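Wenn aus Kandidaten Paare werden sollen
Ein Meinungsbeitrag von Notburga Auer

Die Abstimmung über den Publikumspreis der Realityserie »Haus Eronby« ist abgeschlossen, und das Ergebnis verdient eine Betrachtung, die über die Person der Gewinnerin hinausgeht. Ausgezeichnet wurde Yetunde Afolabi, genannt wurde sie in nahezu jeder Meldung jedoch gemeinsam mit Chukwuemeka Olatunji, ihrem Mitbewohner aus der zweiten Staffelhälfte. Beide haben wiederholt erklärt, befreundet zu sein. Die Berichterstattung hat diese Auskunft zur Kenntnis genommen und anschließend übergangen.

Die Neigung des Publikums, in zwei sympathischen Menschen ein Paar zu erkennen, ist älter als das Fernsehen. Sie bedarf keiner Rechtfertigung und lässt sich auch nicht verbieten. Zu beanstanden ist hingegen die Bereitschaft der Sender und Produktionsfirmen, aus dieser Neigung ein Geschäftsmodell zu formen. Die Produktionsgesellschaft Budent hat im Umfeld der Staffel 128 kurze Videos veröffentlicht. Der überwiegende Teil zeigt Blicke, Gesten und halbe Sätze der beiden Genannten, unterlegt mit Musik, die eine bestimmte Deutung nahelegt. Ein klärendes Wort der Redaktion findet sich in keinem davon.

Eine solche Praxis bleibt für die Betroffenen nicht folgenlos. Wer als Hälfte eines vermeintlichen Paares bekannt wird, erhält Angebote als Hälfte eines Paares. Frau Afolabi ist ausgebildete Sängerin und hat bereits vor ihrer Teilnahme zwei Alben vorgelegt. In den Gesprächen, die seit Februar mit ihr geführt wurden, kommt ihre Musik meist erst am Ende zur Sprache. Der Musikkritiker Olanrewaju Nnaji hat hierzu angemerkt, ihr jüngstes Lied werde in den Kommentarspalten fast ausschließlich auf versteckte Botschaften hin gelesen. Dem ist zuzustimmen. Eine Künstlerin hat Anspruch darauf, dass ihre Arbeit als Arbeit beurteilt wird.

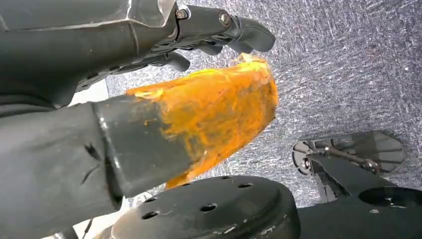
Dürfen Produktionsfirmen mit einer Romanze werben, die von den Beteiligten bestritten wird?

Rechtlich hängt die Antwort vom jeweiligen Mitwirkungsvertrag ab, der den Produzenten beim Schnitt und bei der Bewerbung häufig einen weiten Spielraum einräumt. Von der vertraglichen Zulässigkeit ist die redaktionelle Verantwortung allerdings zu trennen, und sie endet nicht mit der Unterschrift der Mitwirkenden.

Es wird eingewandt, die Teilnehmenden profitierten selbst von der Aufmerksamkeit. Die Moderatorin Rajkumari Dixit vertritt diese Auffassung mit Nachdruck und verweist auf steigende Abonnentenzahlen sowie auf Werbeverträge, die ohne die Begeisterung der Anhänger nicht zustande gekommen wären. Der Einwand ist ernst zu nehmen. Er setzt jedoch voraus, dass die Betroffenen frei entscheiden können, ob sie das Spiel mitspielen. Daran bestehen Zweifel, solange ein Dementi als Undank gegenüber den Fans gewertet wird und gemeinsame Auftritte bereits vor der ersten Sendeminute vereinbart sind.

Dass es anders geht, hat der Streamingdienst Etora im vergangenen Jahr gezeigt. Für das Format »Nachwuchsbühne« wurde festgelegt, dass private Beziehungen der Mitwirkenden in der Werbung nur mit deren ausdrücklicher Zustimmung thematisiert werden. Die Regelung umfasst kaum mehr als 2 Seiten und wurde von der Agentur Nwachukwu ausgearbeitet, die mehrere der Mitwirkenden vertritt. Das Interesse an der Sendung hat darunter nicht erkennbar gelitten. Gesprochen wurde über Auftritte, Stimmen und über manche strittige Entscheidung der Jury.

Auch die Unterhaltungspresse ist gefordert. Unser Magazin hat während der Staffel 6 Beiträge über das angebliche Paar gebracht, von denen mindestens die Hälfte keine neue Tatsache enthielt. Diese Feststellung gehört in einen Kommentar, der anderen Zurückhaltung empfiehlt. Die Redaktion sollte künftig bei jeder Meldung dieser Art prüfen, ob eine Äußerung der Betroffenen vorliegt, und sie gegebenenfalls an den Anfang des Textes stellen.

Für die kommende Staffel hat Budent eine Überarbeitung der Mitwirkungsverträge angekündigt, ohne Einzelheiten zu nennen. Es wäre zu wünschen, dass die neuen Bestimmungen vor Drehbeginn veröffentlicht werden.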